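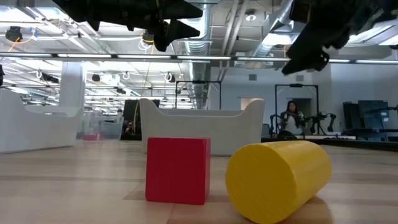 4 min read

July 22, 2020
By the Okoro open day study group

4. The Open Day at Brorkham

4.1 Setting and visitors

The trial reported in this section was run during the public open day at the Brorkham site. Visitors came in by the front hall, signed the sheet, then walked the floor in small groups. 69 of them agreed to fill in our form. Most had never stood near a working robot arm before. A few had, from factory jobs, and their answers are kept apart in the tables where it matters.

We did not build a special stage for this. The stations stayed where they normally are and the staff did their normal work, with a bit more talking. That choice cost us some control. Groups came early, groups came late, one group skipped the talk and went straight to the arms. Noted in the log, not corrected for.

Each group got the same short talk, read from a card. The card said what the arms do (pick up blocks, put them in bins, move them between bins), who steers them, and where to stand. No claims about the future. An older card used in December had a paragraph on jobs and it swallowed all the questions afterward, so out it went.

4.2 Table and task

The task was plain sorting by two arms working from opposite sides of one table. Small colored blocks, open containers. Figure 2 shows one station with blocks both on the wood and in containers. The operator picks a block, says out loud which one, and moves it with whichever arm is closer. Handing a block from one arm to the other was allowed but not asked for.

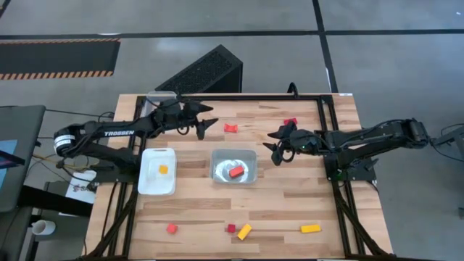

Figure 2. Two-arm sorting table, black frame, left gripper open.

Blocks were not laid out to a plan. After each run the staff member on duty tipped the containers out and spread everything by hand, so start positions differ from run to run. For a study of skill this would be a problem. For a study of what visitors notice it seemed fine, and it looked more like real work, which several people remarked on in the comment box.

Over the day the log shows 2,569 attempted grasps across all stations. A grasp counts as attempted when the fingers start to close, whether or not anything is between them. Double closings on the same block were counted twice. We know this inflates the number a little, the Satavov logging tool has no easy way to merge them and we ran out of time.

4.3 What visitors watched

Short version: they watched the fingers. On the form we asked for the one thing they looked at most. Fingers or gripper came first, the operator second, the blocks a distant third. Hardly any one wrote down the arms themselves.

Misses drew more attention than clean picks. When a block slipped, people leaned in, and the talk in the group got louder. 14 visitors wrote about a dropped block in the free text, and only 3 wrote about a good pick. We would not read too much into it. A drop makes a noise.

Children asked the best questions. Why does it stop before it grabs. Can it feel the block. Does it know yellow. The staff answered as they saw fit and those answers were not scripted, so groups went away with diffrent ideas of how much the arm decides on its own. This shows up in the form: on the item "the robot chose the block", answers are split nearly down the middle, even though every group had been told on the card that a person steers.

4.4 Limits

One site, one day. Visitors picked themselves. The form was handed out at the exit next to the coffee, and people in a hurry skipped the back page. Noise from the ceiling fans made the talk hard to hear for anyone standing at the rear. A repeat at the Bovham site, with the form given at the table, is in preparation.

Comments

gridpaper: Is the form itself posted anywhere? Would like to use the "looked at most" item with our own visitors.

mill_road: I was in the group that skipped the talk. Sorry. Nobody stopped us

tallhat: 4.2 says Figure 2, where is Figure 1? Section 3 I guess

gridpaper: yes section 3, the floor plan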